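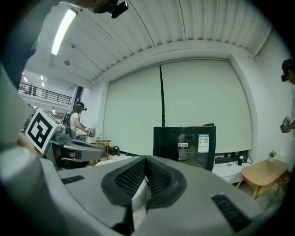
*Nekeo hand-held gripper seen from its own camera, with a second gripper carrying a fiducial cube at left.*

The **Nekeo** is a hand-held gripper used to record how people pick up and move everyday objects. It was designed by Nélida Ibarra and Leszek Adamczyk at Stindgate, a small robotics workshop, and was first shown in April 2021. The recordings are used to train robot arms fitted with the same jaws.

## Design

The jaw pad is dark gray rubber, shaped like a shallow V. Its inner faces are covered with fine raised dots. The housing is gray plastic, with black grooved strips set into it on either side of the pad. A wide-angle camera looks out over the jaws, so straight lines such as ceiling panels look bent in the recordings.

Position is worked out from square black markers. On the cube version, the marker cube is mounted on top of the gripper.

## Comparison with the Kurek

The Nekeo was compared with an older model, the Kurek, in a trial run by Irena Zalewska. Seven operators used both grippers on 49 household objects. The Kurek has flat pads and dropped 19 of the objects at least once. The Nekeo dropped six. Most of the Nekeo's failures were with thin, flat items such as cards and lids, which slid into the gap between the two faces of the pad.

Operators found the Nekeo heavier at the wrist. Tracking was lost more often with the Nekeo when two people worked close together, a problem later reduced by a change to the controller software written by Ynyr Parry.

## Versions

* **Nekeo 1**: smooth pad, single flat marker.
* **Nekeo 2**: dotted pad, marker cube. Released 30/06/2022.
* **Nekeo W**: a version of the second model for the Wisari arm, with no handle.

## See also

* Kurek (gripper)
* Wisari arm
* Fiducial marker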